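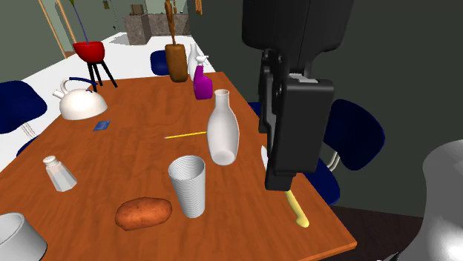 Subject: Re: Re: table clearing, are we there yet
From: Rania Chamoun
Date: 9/28/23

Yasmine Ait Ali wrote:

> I read the Lemwood writeup twice and I still can't tell what
> "clears a table" means in it. Does the arm put things where they
> go, or does it move them off the tabletop? Those are different
> jobs. My sister runs a small guest house and asked me if she
> should wait a year before hiring for the breakfast room. I would
> like to tell her something better than "it depends."
>
> Also, is any of this on hardware, or is it all simulation?

Answering the last one first. All of it is simulation. The Lemwood task set has no hardware results and the authors say so in the second section. Plarnel has a physical cell, but they have published only pick rates from bins, and a bin is a poor stand-in for a dining table.

On the definition: in Lemwood, "cleared" means the named object ends up inside a target region and the gripper has let go. There is no check on where a person would want it. A pencil dropped into a cup scores the same as a pencil laid beside it if both fall inside the region. I raised this with the Escobedo group in July and they agreed it should be split into two scores. It has not been split.

I ran our own policy on the mixed table layouts, 200 episodes, 8 objects named per episode. I will post the full logs when the Fererum server is back. Notes so far:

Potato. Fine. It is a lump with a reasonable width for the fingers and it does not matter which way up it lands.

Pencil. Bad. Lying flat, it gives the fingertips very little to close on, and the approach has to come nearly down to the wood. Most failures are the planner refusing the approach. The rest are a slip at lift.

Ribbed cup. Good from the side. The rings may help the contact model more than they would help a real finger, so I would not trust that number off the simulator.

Tall bottles. The grasp is easy and the transport is poor. The neck is the obvious place to hold one, and the body swings when the arm stops. Slowing the last part of the move fixed most of it and added 30 seconds to the average episode.

Kettle. The handle is found reliably. The policy does not know a full kettle from an empty one, and the simulated kettle is always empty. I would treat this as unsolved for any real kitchen.

Spray bottle at the far end. Mostly a reach problem. With a fixed base, the arm gets there at full extension or fails. A mobile base would change the result and bring its own errors, with chairs pushed in around the table.

Anything close to the table edge. Worst category. A small nudge during approach and the object is on the floor, and the episode has no recovery behavior. A person catches it or picks it up. The policy goes on to the next item and reports a normal finish. I consider that reporting bug more serious than the drop.

For your sister: a breakfast room has liquids, crumbs, stacked plates, and people still sitting down. None of the 2 task sets I know of includes any of those. Wiping the table is not in either one. If she needs someone for the breakfast room, she should hire. I would not plan around a machine for this work on a one-year horizon, and I have no basis for naming a longer one.

If anyone on the list has physical trials with flat, thin objects on a hard tabletop, please send the finger geometry along with the success rate. The rate alone is of little use to me.

Rania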